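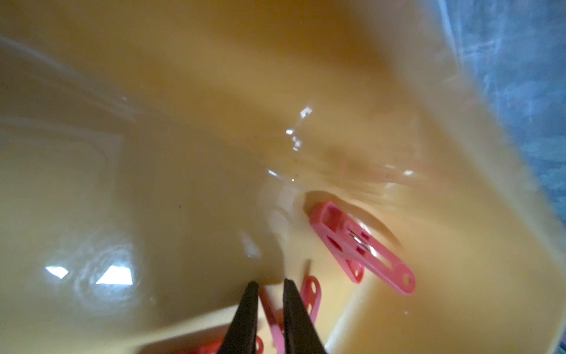
Clothespins and Drying: The Questions I Get Most

I hang my wash all year, and ever since I put up the first few notes about it my inbox has filled with pin questions. So I've pulled the usual ones together on one page. If yours is missing, write to me and I'll add it when I get a minute (I'm slow in August, sorry, that's when I'm outside with the sheets).

Plastic or wood?

I use plastic. I had wooden pins for years and loved the look of them, but I leave things outside when I shouldn't and they went gray and spotty on me. Plastic wipes clean. My neighbor Sunil Bandara is a wood man through and through and we've agreed to stop discussing it over the fence.

How many do I need?

For a household of 2, I'd start with 30. I own 44 these days, and the only time I run short is when all the bedding gets done at once. Share pins between neighboring shirts, one pin holding two hems, and you'll be amazed how far a small batch goes!

What do you keep them in?

A plain plastic tub. I've tried the hanging bags, the apron with the big pocket, even an old lunch box. The tub wins for me because I can see everything and scoop out a handful without looking. Mine is yellow with rounded corners, and rounded corners really are worth having - grit doesn't pack into them, and a quick rinse gets it all out.

Won't a tub fill up with rain?

It will if you leave it on the step, and I've done it plenty of times. Tip it out, spread the pins on a towel, and dry the inside of the tub before they go back in. The plastic doesn't mind a soaking but the little springs do.

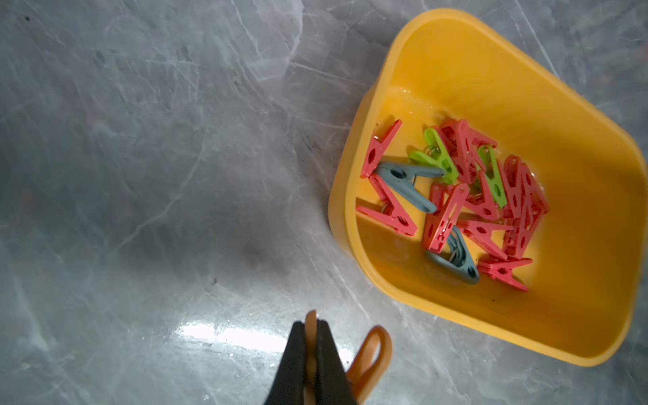

Should I sort my pins by color?

Only if you enjoy it. The color makes no difference to the grip, and a mixed pile works just as well on the line. What I do sort by is strength: the stiff new ones go on towels and jeans, and the tired old ones get socks.

How do I clean them?

Warm water, a squirt of dish soap, and a good swish with your hand. I leave them to sit while I have a coffee, then rinse and lay them out flat. Dirty pins leave marks on white shirts, so I do this at the start of the season and again whenever I spot a smudge.

What about rust?

Rust on the spring is what ends most of mine. Once I see orange on the metal, that pin is off clothes duty and goes to the kitchen to hold a bag of rice shut, or to the garden for the pea netting. I bought a batch on a trip to Jarkport that rusted within one summer, 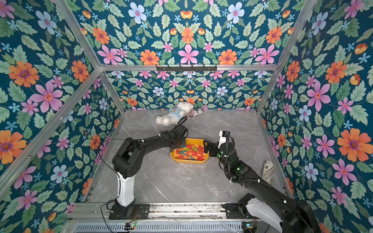
and I've been much pickier since then. Now I squeeze a pin open a few times before I buy, and look at whether the spring sits snugly in its groove. If it wobbles in the store it'll pop out at home.

Can I fix one that's come apart?

Usually, yes. Put the two halves back to back the way they were, slide one arm under the spring, then ease the other one in. Watch your thumbs - those springs have a nasty snap. If an arm has cracked, toss it.

How do I stop pin marks on T-shirts?

Hang them from the bottom hem and pin at the side seams. Sweaters I dry flat.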